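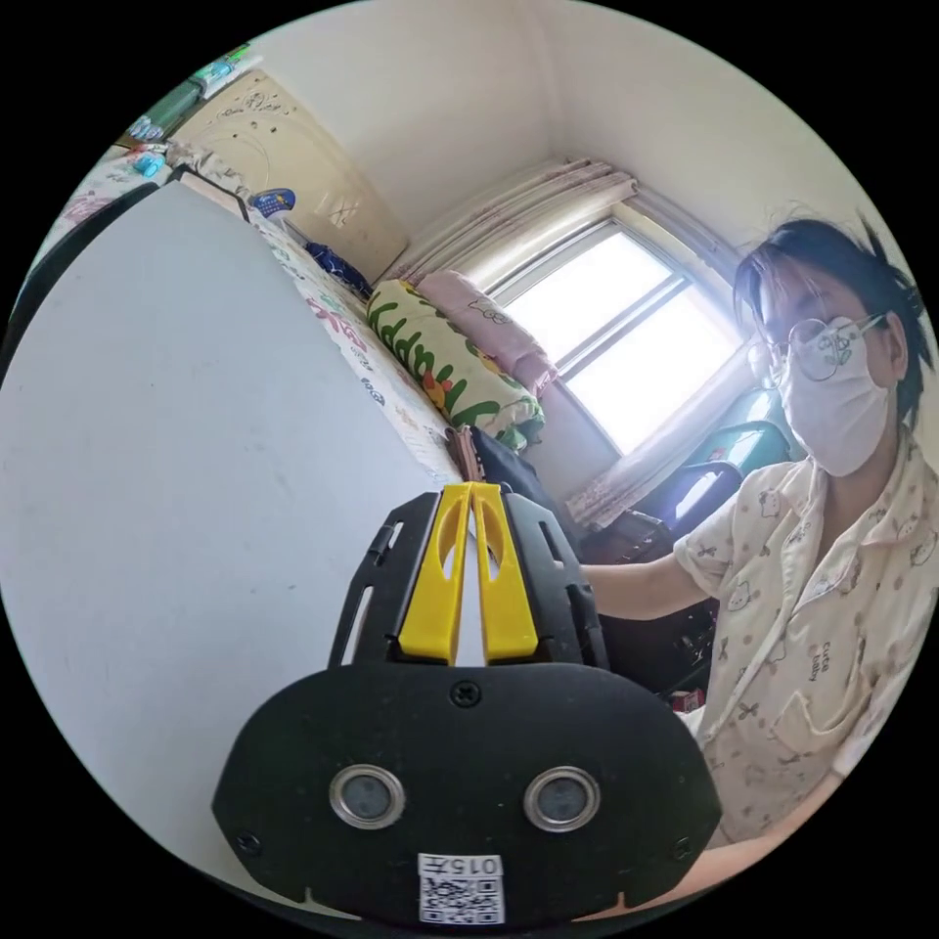

Home News Sport What's On Letters

Plilmont hostel asks residents to strip beds before room checks

Reading time: 2 minutes

Residents at the Plilmont hostel have been asked to strip and remake their own beds before room checks in April, after the laundry on the ground floor fell behind over the winter.

Under the new arrangement each resident will bring sheets, blankets and pillowcases down in one bundle and collect them the same evening. Bedding brought from home can go in with the rest, provided it is labelled with a room number.

The hostel, on the road between Plilmont and Plisholm, has 200 beds. Manager Imke Heitmann said most residents sleep under their own blankets and covers.

"People like their own things on the bed, patterned sheets, a pillow from home, and we don't want to stop that," she said. "What we need is for it all to come down on the right day with a label on it."

Curtains will be washed separately by Petersen, the firm that already handles the hostel's towels. Residents are asked to take them down themselves and to leave the window sill and the chair beneath it clear.

Bags should be kept off the bed during checks and wardrobes left so that staff can get behind them. Ovidiu Moldovan, who has lived on the second floor for two years, said he had no objection but would like longer evening hours in the laundry. It closes at 8pm.

Heitmann said the hours would be looked at in the summer. The hostel has spent 779 euros on repairs to the older of its two dryers, and a replacement has been ordered.

Spare sheets can be borrowed from the front desk.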